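Notice to Households Enrolled in the Drestance Trial

The Municipal Office of Tostlow is pleased to confirm that your household has been selected to receive one Drestance kitchen arm for a period of 77 days. The arm will be delivered in March. Please clear a path to the kitchen.

The service includes lifting, placing and putting away. It does not include cooking, the care of animals or the moving of persons. A full list of permitted objects, 1,483 entries long, is available for reading at the Pillton Street branch during regular hours.

Residents have asked whether the arm learns. It does. Residents have asked what it learns. The Office has referred this matter to Espinoza, the supplier, and has received 2 replies, which do not agree.

In the earlier trial, one household reported that its arm took down the same vase each evening and held it over the counter until the kitchen light was turned off. The vase had belonged to the resident's late sister. It was entered in the household inventory as "vase, white." No field exists for further remarks. The resident was offered a replacement unit and declined it in writing, asking instead that the trial period be extended. The request remains under review.

The following view comes from the Drestance simulator, where each task is rehearsed before delivery. 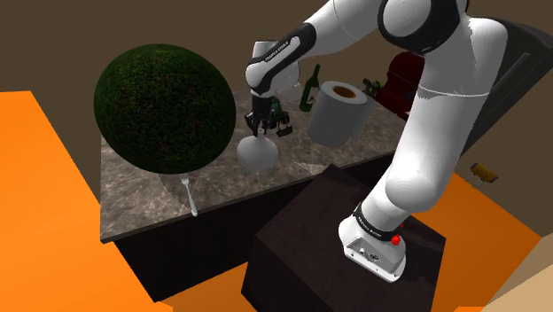

Drestance arm holding a vase by the neck above the counter. Simulated kitchen.

Households wishing to withdraw must do so before delivery. Those wishing to register an object of particular importance should write its name on the back of this notice. The Office cannot promise that the back will be read.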